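Workshop > Robot Arms > Software Tips > Clearing the Table in Sim

4 min read

I've been teaching an arm to clear a table in simulation all winter, and most of my trouble was software. So, a few tips from my bench (well, my laptop)!

Start with how long you let the planner think. Mine was set to 20 milliseconds and kept giving up on perfectly easy reaches. I bumped it to 293 and the failures mostly dried up. Vegetables are a good first job — a bell pepper is fat and forgiving, and you can get your approach height sorted before you go anywhere near the flatware. 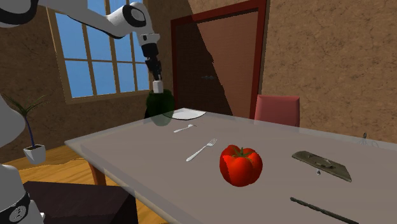 Raising the planning time only hides a bad seed pose, according to one reader from Bamness, who says to fix the starting joint angles first and then see how little time the planner needs. Fair point! I do both now.

Next, keep your grasp poses in a plain text file, one block per object. I used to bury them in the code and lost whole evenings hunting for one wrong sign. A salt shaker needs its own entry with a finger width and a wrist tilt, and please don't copy it over from the tomato like I did.
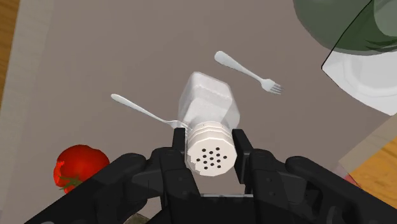 Save the random seed with every run, too. I did 588 runs in Pulline before I thought of it, and I couldn't replay a single bad one. Forks are best left until last, because they lie so flat that a small error in table height sends the fingers straight into the top.

Comments (2)

Retham: Does the text file slow down loading at all?

Liang: Mine has 8 objects in it and loads fine. Check your units though, I had millimeters in there for a month.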